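Notebook – chocolate bloom, tempered vs. untempered
2025-07-23
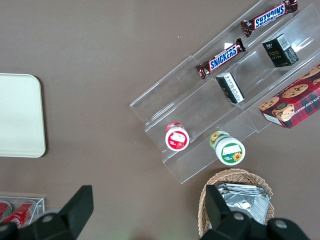
Two Snickers on the top tier of the clear acrylic rack.

OK, this one got good today. I've been grumbling about bloom since December and I finally have a set of samples that behave the way the books say they should.

Quick recap for Onni, who missed the start. Bloom is the pale gray film you get on old or badly kept chocolate. Fat bloom is cocoa butter that has moved and recrystallized at the surface. Sugar bloom is moisture dissolving sugar and leaving it behind as grit when it dries. They look alike from across the room, but rub a warm finger over them – fat bloom melts away and sugar bloom stays rough. I love that a fingertip still settles it faster than anything we own.

Samples were 100 g slabs of the plain dark couverture from Herstead, 3 batches:

A – tempered by seeding, cooled slowly
B – melted and poured straight, no tempering at all
C – tempered like A, then put through the warm/cool cycle in the Unetti cabinet

A is gorgeous. Snaps like a dry twig, glossy, came out of the mold without being asked. B was streaky by the next morning and is now properly leopard-spotted. I expected that, but I didn't expect it to be so pretty! Jocelyn wants a slice of it under the stereo microscope and so do I. There are little rosettes on the surface with paler centers, and the spacing between them looks nearly regular in places.

C is the one I keep going back to. It held up far longer than I'd have guessed, then went dull all over within a couple of cycles. No spots, just an even haze. So the good crystal form buys you time, and then it goes everywhere at once? Need to look at whether the haze starts at the mold side or the air side. Bienvenido says air side and bet me a coffee on it.

Nuts next. Peanut oil is liquid at room temperature and creeps outward into the shell, softening it and carrying cocoa butter along, so a filled or nutty piece ought to bloom sooner than a solid one. I'd like to make our own peanut centers so we know exactly what's in them. Ultan has a caramel recipe he swears by, but let's leave caramel out of the first round – one fat at a time, please.

Things that went wrong:
The Brannigan probe drifted again. Checked it in ice water and it read high, so the early temperatures for B are suspect. Doesn't matter much for an untempered batch, but I've marked the page.
I labeled two C slabs on the glossy face with marker. Dumb. The ink solvent left a ring that looks exactly like bloom. Labels go on the back from now on.
Urs opened the cabinet mid-cycle to look. (Can't blame him, I'd done it earlier.)

To do:
Slice B for the microscope, cold knife
Gloss readings on A and C, same lamp angle each time
Order more couverture, over 400 g left but that won't cover the nut series
Ask Sotell about a smaller mold
Coffee bet: section a C slab and look at both faces

Also tasted B, for science. Crumbly, a bit waxy, melts in a funny order. Still ate the whole piece.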